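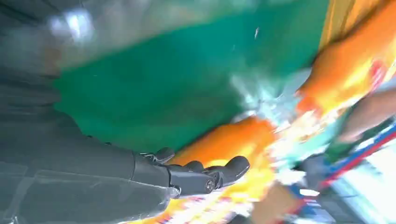
How long does it take to sort out a storeroom that's been let go since April? Two evenings if I'm on my own, one if Despina comes with her sleeves rolled up and I keep the biscuits out of sight until we're done.

October 6, 2026

She came! So it was one evening, a long one, and I'm writing this in bed with my feet up on the spare pillow. We started with the stock list, which says 2,321 pieces, and I don't believe a word of it because Yulan did the last one in a rush before her holiday and there's a page where she's plainly written the same line twice. I rang her about it and she laughed so much that I forgot to be cross.

The Wallora order still hasn't turned up. I've now sent them two emails and had one very cheerful reply that answered something I hadn't asked. Despina thinks we should go back to Trindade, who were dearer but did at least put things on a van when they said they would. I said I'd sleep on it (I won't, I'll lie here adding up postage). 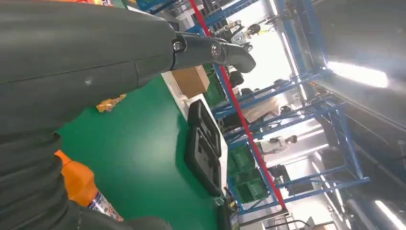
My big idea for the autumn is that everything gets a home before it gets a label. Last year I did it the other way round, printed 80 labels in one go and then spent weeks peeling them off again, and I've still got a drawer with the leftovers curled up in it. So this time it's homes first. The green crates on the blue rack are for anything bulky, and I'm happy with those, they can stay as they are. The black trays with the compartments are what I keep changing my mind about. I like them out on the green table where I can get at them, Despina wants them up off it so there's room to pack, and we went back and forth on that for ages over a pot of tea. And wrappers go in the bin, me included, because there's a crumpled orange and yellow one sitting on that table and I do like a clear surface!

Anyway, we got as far as the end of the packing list and then her lift came. I owe her supper. I've told her 20 minutes' notice is plenty as long as she's happy with eggs.

Tomorrow: ring Wallora, find the good tape, ask Yulan which of the two lines is the real one. Also milk.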